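Chapter 7
Learning to Handle Things That Won't Hold Still

Pick up a coffee mug and it stays a mug. Pick up a plastic bag and it becomes a new shape every time you touch it! For years robot researchers stuck to mugs, blocks and other rigid parts, and with good reason: a rigid part can be described by its position and its angle, six numbers in all. A crumpled bag would need thousands, and half of them would be hidden under a fold.

This chapter follows one attempt to get past that problem, the Cidel study, carried out at the Landen laboratory. The method is wonderfully simple to state. Skip the full model of the bag. Let the robot learn from what its wrist camera sees in the last few inches before it closes its fingers, where creases, overlaps and bits of printing showing through the film can all serve as clues.
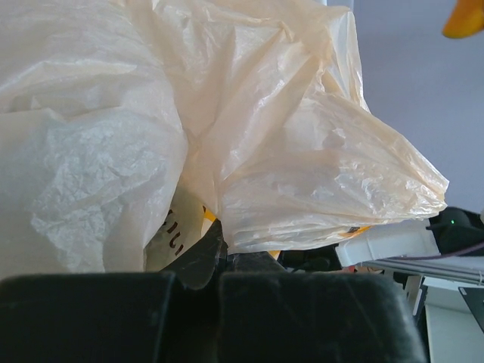 Readers of the first Cidel report were not all convinced. Shearer objected that a wrist view throws away too much, and that a fixed camera overhead would settle most hard cases for less work. The team took the objection seriously and ran both setups, a comparison we come back to in Section 7.4.

Their training set, called Gasix, holds 3042 grasp attempts. Another 200 were kept aside for testing, and the wrist-view policy succeeded on 67 percent of those. Is that good? It depends a great deal on what you count as a grasp, so we start there, with two fingers, one thin sheet of film and the question of where to pinch.

7.1 What Counts as a Grasp?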